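Lekota bench arm: table clearing and small-parts pick-up

Product overview

Lekota is a single-arm workstation for light pick-and-place jobs at table height. It is supplied by Clorov from the Leltusthorpe works and is meant for two kinds of buyer: small workshops with loose parts to sort, and research kitchens or care-home test flats that want to know which chores a machine can take on today. It is not sold for use in private homes.

The question we are asked most often is whether the arm can tidy a table by itself. The short answer is that it can clear some objects from some tables. The rest of this page sets out which ones.

What it does reliably

Rigid objects with two roughly parallel sides, standing clear of their neighbours, are picked and moved to a tray. Blocks, lidded tubs, bolts above M8 and most plastic cutlery fall into this group. In our August trial the arm attempted 2,591 picks of this kind on a bare table under fixed lighting. The trial log is sent out with every quotation and lists each failed pick with its cause.

Unattended running is allowed for this group only, and only with the guard zone fitted.

What it does with supervision

Small and flat items are harder. The fingertips have to come down close to the table surface, and an error of 2 mm in the height estimate is enough to push a thin part away or stall the wrist. Parts with jagged or uneven outlines give the planner fewer usable grasp points, and it will often try a second approach angle before closing.
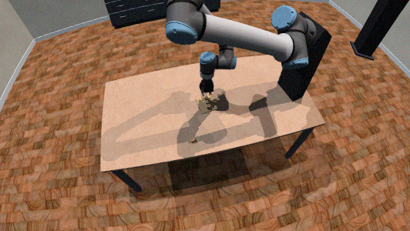

Shadow is a related problem. When the arm is over the work it darkens the area the vision software has to read, and a dark patch next to a small part may be taken for part of its outline. The current release, Wudov 2, takes its estimate before the arm moves in and holds it through the descent. This helps on a still table. It does nothing for a part that has rolled in the meantime.

We recommend that an operator stays within reach of the stop button for all work in this group. One operator can watch two stations.

What it does not do

Cloths, bags, cables, food, wet glass and anything stacked more than one high. The arm will not wipe a surface. It will not load a dishwasher, although the question comes up at every trade show. Folding laundry has been tried on the same hardware by two customers and neither has put it into daily use.

Pace

The arm is slower than a person at nearly every task listed here. Clearing a table of 20 mixed rigid items takes around six minutes at the default speed. A higher speed setting is available under the service menu and voids unattended use.

Simulation package

Each station comes with a licence for the Wudov simulator. Pick routines can be built and run against a virtual table before they are sent to the real arm. The package includes 1,040 object models, mostly fasteners, blocks and household plastics. Customers can add their own from a scan or a CAD file. Results in simulation are normally better than results on the bench. Friction and finger wear account for most of the gap, and a routine should be repeated on the real table before any shift relies on it.

Installation

The mount needs a level floor or a table rated for the load. Allow half a day for fitting and calibration. Recalibrate after moving the table, changing the fingertips or updating the software.

Spare fingertips are sold in pairs. Lead time for complete stations is given on the quotation.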